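Skelar Teaching Cell — Progress Report to the Nokis Fund
Reporting period: February to September
Date of report: Saturday, September 20, 2025
Prepared by: Zargate Workshop, manipulation group

1. Summary

The grant pays for one bench where a person can show a robot a small hand task and have that showing recorded well enough to train on. The bench is running. We have moved from guiding the arms by hand to driving them by remote control, and recording is now a daily activity. We are behind on the total number of demonstrations and ahead on the hardware. Spending is within the approved budget.

2. Bench and equipment

All arms on the bench are driven remotely. The operator moves a small leader arm and the matching arm on the table follows. In the first weeks we tried the other method, holding the arm itself and walking it through the task. It was easier to learn, but the operator's hands kept getting between the wrist camera and the work, and much of that footage had to be dropped.

The fingers are printed in black and come to a point. The earlier blunt pair, supplied by Rinaldi, could not get hold of thin parts lying flat on the mat. We have asked Rinaldi for a quote on a spare set in the pointed shape.

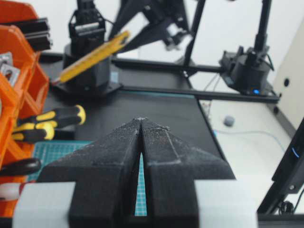
Figure 1. Wrist view across the bench, with a second gripper and a yellow tool beyond the work surface.

Hand tools and hardware stay in and around the orange bins at the side of the table. We considered clearing them off for recording and decided against it. The trained policy will have to work at a bench that people also use, and the tools should be part of what it learns to ignore.

3. Demonstrations recorded

The target for the full grant is 2000 accepted demonstrations. An accepted demonstration is one where the task was completed, every camera recorded from start to finish, and a second person has reviewed the playback. Roughly 37 percent of the target is now in the accepted set. The plan called for half by this point.

Most of the gap comes from the spring, when we lost 24 working days to a fault in the link between the leader arms and the table arms. The follower would lag and then catch up in one jump. The cause was a loose connector, which has been replaced, and the link is now tested every morning before recording starts.

The first tasks use one arm only: reach, close on a part, lift, put down. Operators are asked to bring the fingers together at a steady speed and to hold still for a moment before each grasp. Demonstrations made this way are easier to cut into steps later.
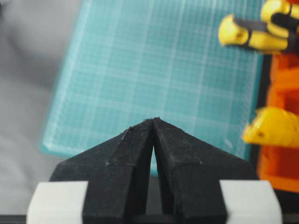 Figure 2. Fingers nearly closed over the grid mat, seen from the wrist camera.

The grid on the mat has been useful for setting start positions. Before that we used tape marks, and they wore off.

4. Two-arm work

Two-arm tasks began in the summer, later than planned. The hard part is the handover, where both grippers have to meet at nearly the same point. Each operator drives one arm and watches the live wrist view, and neither view gives a good sense of depth once the fingers are close.

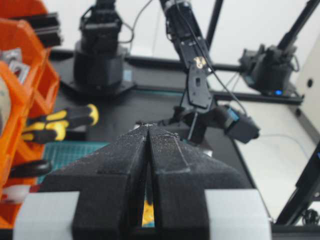

Our current practice is to have one arm stop and wait while the other makes the approach. It is slower, but rejected handovers have dropped since we adopted it. We also added a spoken "hold" and "go" between operators — simple, and it took one afternoon to teach. We have 17 accepted handovers so far. That is too few to train on, and we do not plan to report any two-arm training results until the next period.

5. Problems and risks

Dust and lint collect on the fingers. We now wipe them at the start of each session.

Operator time is the main limit. A session longer than an hour produces noticeably more rejected recordings, so we have gone to shorter sessions with a change of operator in between. This needs one more trained person than we budgeted for.

6. Next period

We will continue single-arm recording at the present pace, move one operator over to handovers full time, and run a first training pass on the single-arm set. We request approval to move the unused travel money into operator hours. The total grant amount would stay the same. A revised budget table has been sent to Nokis separately.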